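Cables across a tiled floor towards a desk - how should they be arranged?

Posted by Tuva Berge
January 12, 2021

I am responsible for a small study room at the Siriwan centre. The desk stands against a brick wall and carries two monitors. The power strip lies out on the floor, and its cables spread over the tiles. The tenancy agreement does not permit drilling into the brick. I should be grateful for advice on a tidy arrangement that can be undone.

Orathai Kamolrat

It is advisable to deal with the power strip first. Unplug everything, label each plug, and fix the strip to the underside of the desk top with removable mounting tape. Gather the spare length of each cable into a loose loop and secure it with a fabric tie. Do not wind cables tightly. Any cable that must cross a walkway should be placed in a floor cover; ours is 93 cm long and was cut to fit. Please also keep the bin and any bucket well away from the sockets, particularly where floors are mopped.
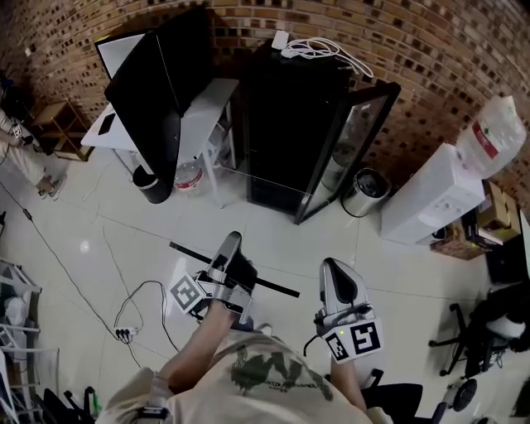
White power strip and black cables on the tiles, near the desk.

Anatole Jacquet

Buy a box with a lid and put the strip inside.

Bernadette Picard

A box is acceptable provided that it is ventilated. We have used the Helik tray under 36 desks since March and users have raised no objection - the clamps leave no marks.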